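How to test whether a robot arm is ready for a tidying job

People ask whether a machine can put the toys away yet. The short answer is sometimes, on a good bench, with someone nearby. The steps below will give you a fairer answer for your own arm than a sales video will.

1. Pick one chore and write down what finished looks like. "Tidy the blocks" is too loose. "Push each block next to the other one of its colour" can be scored.

2. Fix the board to the bench. If it creeps, your results mean nothing by lunchtime.

3. Run the job by hand first with a single stick, no fingers. Rasa Navickas at Drasuso takes 37 seconds. This is your baseline.

4. Do 50 runs with the arm, shuffling the layout each time. Don't rescue it. If a block goes over the side, mark a fail and start the next run.

5. Change the lighting and do it again. Our arm managed 94 per cent in the morning and 80 per cent with the blinds open.

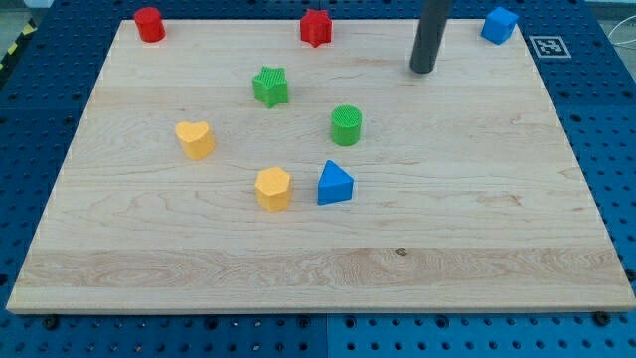
Record the kind of failure as well as the number. Cylinders roll if they tip, and stars catch on their points and spin – a person corrects for that without thinking. An arm often pushes on as if nothing happened.

If you score well, move on to a real shelf or kitchen counter. Expect the figures to drop. Roxana Mocanu's score sheet is on the downloads page, with a blank column for notes.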